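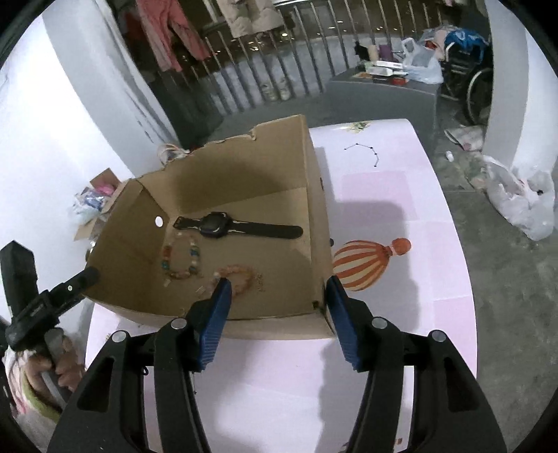 My house rules for hand-held grippers (and I've broken every one of them!)

Wipe the finger pads before you start — dust from cardboard makes them slide all over the place. Beads want a light squeeze, so close slowly and stop as soon as they lift. Pick up a watch by its case, never the strap end, or it'll swing.

Keep your other hand out of the box while the fingers are moving. I do 28 goes, then take a proper break, as my thumb gets sloppy after that.

Check the pivot pins once a week. Mine worked loose in December and I blamed the beads for days.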